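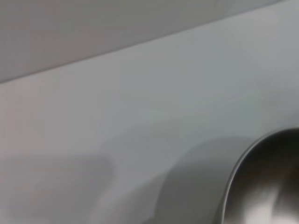 Aus der Backstube: Wir rühren wieder selbst

Liebe Leserinnen und Leser,

der Juli ist bei uns im Haus Dalisay traditionell der Monat, in dem die Küche ein wenig zur Ruhe kommt, weil viele von Ihnen verreist sind und der Mittagstisch kleiner ausfällt als sonst. Und genau diese ruhigeren Wochen haben wir uns ausgesucht, um etwas wiederzubeleben, nach dem im Frühjahr immer wieder gefragt wurde: den Backnachmittag, mit Teig, den man selber anrührt, und mit Brötchen, die man noch warm nach Hause tragen darf (falls sie den Weg überstehen, meine haben es beim letzten Mal nicht bis zur Bushaltestelle geschafft).

Angefangen hat alles mit dem Rezeptheft »Dritari«, das viele von Ihnen noch aus der alten Küche kennen werden. Es lag lange in einer Schublade, die Seiten kleben an manchen Stellen zusammen, und bei den Rosinenschnecken muss man die Backzeit inzwischen raten. Wir haben es trotzdem Seite für Seite abgetippt, 21 Rezepte sind es geworden, und wer mag, kann sich am Empfang ein Exemplar mitnehmen. Gerade die einfachen Sachen darin haben es mir angetan, die Milchbrötchen zum Beispiel, für die man wenig mehr braucht als eine Schüssel, einen Messbecher und ein bisschen Geduld.

Überhaupt, die Schüssel! Wir haben lange hin und her überlegt, ob wir wieder Keramik nehmen, weil sie so schön schwer auf dem Tisch steht und beim Rühren nicht wandert. Am Ende ist es doch Edelstahl geworden. Er ist leicht, man kann ihn auch mit müden Handgelenken gut tragen, und wenn einmal etwas herunterfällt, scheppert es zwar fürchterlich, aber man muss keine Scherben zusammenkehren. Ein feuchtes Tuch darunter, und sie bleibt stehen, wo sie stehen soll.
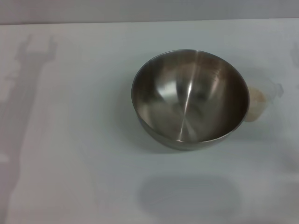

Edelstahlschüssel und Messbecher auf dem weißen Tisch

Für alle, die schon zu Hause üben möchten, gebe ich gern den Vorteig weiter, wie er im Heft steht. Verrühren Sie 200 Gramm Mehl mit ebenso viel lauwarmem Wasser und einer kleinen Prise Trockenhefe, decken Sie die Schüssel mit einem Teller ab und lassen Sie sie über Nacht in der Küche stehen. Am nächsten Morgen sollte alles Blasen werfen und angenehm säuerlich riechen. Wer es nicht so eilig hat, stellt den Vorteig nach einer Stunde in den Kühlschrank, dort hält er sich gut und gern 48 Stunden und schmeckt hinterher sogar kräftiger. Vor dem Weiterverarbeiten bitte rechtzeitig herausholen, kalter Teig ist ein störrischer Geselle.

Und noch ein Wort zum Abmessen, denn darüber gehen die Meinungen ja auseinander. Im Heft ist fast alles in Bechern angegeben, und das klappt auch wunderbar, solange man das Mehl locker einfüllt und nicht festklopft. Ich selbst wiege lieber, aber ich habe mir sagen lassen, dass das Gefühl in den Fingern ohnehin wichtiger ist als jede Waage. Probieren Sie es einfach aus!

Das Mehl kommt übrigens weiterhin von der Mühle Stuvard, Weizen und Dinkel, dazu ein Sack Roggen für die Brotrunde im Herbst. Wer ein anderes Mehl braucht oder etwas nicht verträgt, gibt uns bitte bei der Anmeldung kurz Bescheid.

Los geht es jeweils um 14 Uhr in der Küche im Erdgeschoss, gebacken wird in Gruppen zu 2 Personen, und der Kostenbeitrag beträgt 2 Euro. Bringen Sie bitte eine Schürze mit und eine Dose für das Gebäck. Die Anmeldeliste hängt neben dem Café Bisero aus, und dort gibt es hinterher auch Kaffee für alle, die noch sitzen bleiben und die ersten Brötchen mit Butter probieren möchten.

Herzliche Grüße aus der Küche
Ihr Redaktionsteam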